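3.2 Sample boards and surface preparation

Edge-glued panels made from narrow planks are common in kitchen tops and shelving, and most complaints about them concern the seams. Earlier work by Goodwin and Le Roux looked at solid panels kept in heated rooms over one winter and found that the planks moved by different amounts even when they were cut from the same stock. We wanted to know whether the finish applied to the top face changes how early a seam can be felt by hand.

Panels were bought from a single supplier, Grurkholm, in November and stored flat on spacers for 12 days before any finish was applied. Each panel was sanded along the grain, wiped with a dry cloth, and given one of 3 treatments: a plain oil (Yordanov), a hard wax (Zosley), or no finish at all. Both faces were treated the same way — an untreated underside is a well-known cause of cupping and would have hidden the effect we were after. The end grain was left bare in all groups.

Planks were not matched for color or figure. Light panels with strong swirls in the grain were kept in the sample, as were plainer ones, because buyers receive both. Seam positions were marked on a paper template before storage so that later readings could be taken at the same points. Figure 4 gives an idea of the surface.

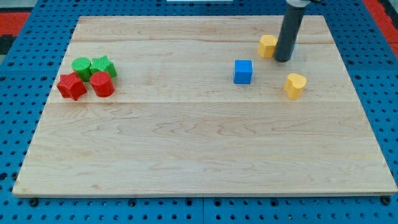
Figure 4. Pale plank board lying flat, with long seams running across its face.

3.3 Seam readings

Seam height was read with a dial gauge drawn across the joint at fixed points. Heather Goodwin took all first readings and Dumisani Le Roux repeated them without seeing her values. In total, 2515 paired readings were kept. Pairs that differed by more than the gauge's smallest division were read again by both, and the mean of the second pair was used.

Room humidity was logged with a Skestance meter placed at panel height. We did not try to hold it steady, as few homes do. The readings were then grouped by treatment and by distance from the panel end, and seams within 300 mm of an end were analyzed separately.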